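Kenza Kettani
19 August 2018

Okay friends, pull up a chair, because I promised you the story of cleaning out my aunt's pantry and it got away from me a little (I talk the way I cook, which is to say for a crowd).

---

My aunt has lived in the same house in Pulilon since before I was born, and she has never thrown out a jar. Not one! Jam jars, pickle jars, tiny ones that used to hold saffron. She asked me back in June if I'd help her make room for a new chest freezer, and I said sure, how long could it take?

---

It took two weekends. The first one was mostly us sitting on the floor smelling things. Do you know how many spices look exactly like cumin once the label falls off? I have opinions on this now.

---

We did find her old recipe notebook behind the rice, with my grandmother's handwriting in the back half, and that was the end of any work for the afternoon. There's a lemon cake in there that calls for 9 eggs. I'm making it for her birthday and I'll report back.

---

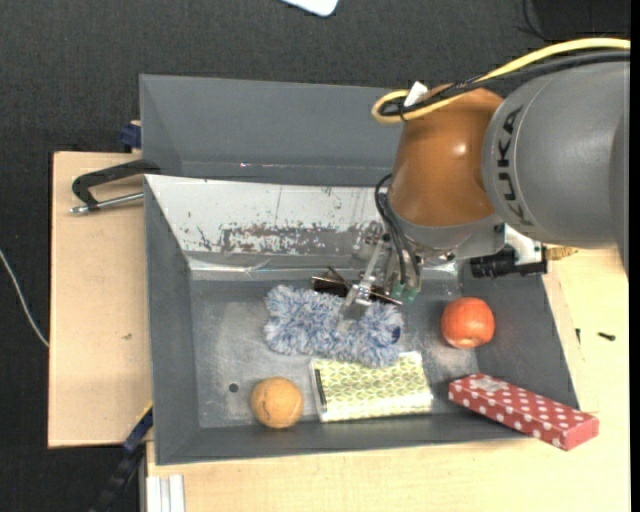

---

How do you keep dried beans from getting lost in the back of a deep shelf?

Put them in a shallow tray you can pull all the way out, with the oldest bag in front. My aunt grumbled about it and then bought three more trays.

---

A few of you asked what we did with all the jars. She kept the ones with lids that fit, which was a smaller pile than she'd hoped, and the rest went to my neighbor, who makes marmalade and was so happy she hugged me in the driveway.

---

Flour and sugar live up front now, tea by the kettle, and anything that smells strong has its own shelf by the door. I wrote the dates on masking tape with a fat marker. Ahuja, her cat, has claimed the bottom shelf and we've all agreed to let him have it.

---

The freezer comes Thursday. If anybody has a good way to freeze flatbread so the pieces don't stick together, please tell me, we've got a whole stack to get through and she's already talking about making more.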